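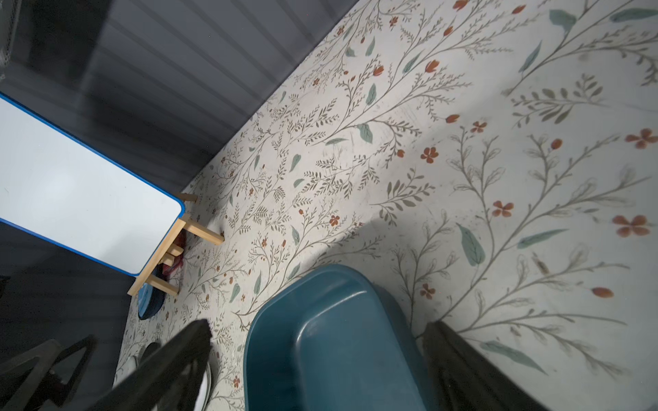 Children's corner at Cluvstead library reopens with new floor

1 Aug 2020

The children's corner at the library in Cluvstead has reopened after work to replace its worn carpet with a wipe-clean floor covering in a flower pattern.

The old carpet was taken up in February, when a leak from the radiator pipe left a stain that could not be shifted. The corner was roped off and the picture books were moved to a trolley near the front desk, where they stayed until last week.

The new covering is cream, with brown and olive stems, green leaves and orange flowers. It was supplied by Cordeiro, the flooring shop in Jasow, which let the library have it at a reduced price. The total bill, including laying, came to 900 pounds. Part of the money came from the spring book sale and the rest from the parish council.

Csaba Vida, who runs the children's sessions, said the pattern was chosen from 6 samples left out on the front desk for readers to look at.

"There was a plain grey one that I thought people would go for," he said. "The children wanted the flowers. One or two of the parents thought it would look like somebody's kitchen, and perhaps it does a bit, but it wipes down in a couple of minutes and the carpet never really came clean."

The covering is already picking up a few scuffs and will be mopped at closing time. Readers with pushchairs are asked to leave them by the main door.

Small things for drawing and writing are being kept in the corner again. They include a little wooden easel with a blue-framed dry-erase board, and a navy pencil case with a dinosaur on it. Paper folders are stored in a black wire basket on the wall -- the old cardboard boxes went out with the carpet.
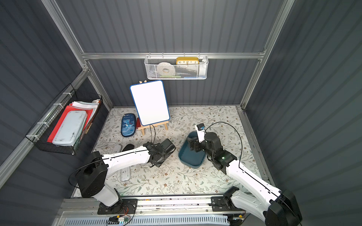 Mr Vida said hanging baskets had been his one firm request. Boxes on the floor were forever being tipped over, and folders put away at the end of a session had a habit of turning up under the shelves a month later.

The low table with the white top and blue edge is for drawing and puzzles. Glue and paint are not allowed for the time being, although this may be looked at again in the autumn.

Drawing sessions will start again with no more than 6 children at a time, and each child should come with one adult. Sessions last three quarters of an hour. Places must be booked at the front desk or by telephone, and names will be taken in the order they come in. Families who had a place on the spring list will be rung first.

Picture books can be borrowed as before. Returned books go in the crate inside the main door and are kept back for 3 days before they are put out on the shelves again.

The library would be glad of dry-erase pens in any colour, and of jigsaws with all their pieces. Soft toys cannot be taken at present.

The next job is the reading bench under the window, which needs a new seat. Uker, the joinery workshop on the Jasow road, has looked at it and is due to send a price. Mr Vida said the bench could still be used in the meantime, but that the left-hand end was best avoided.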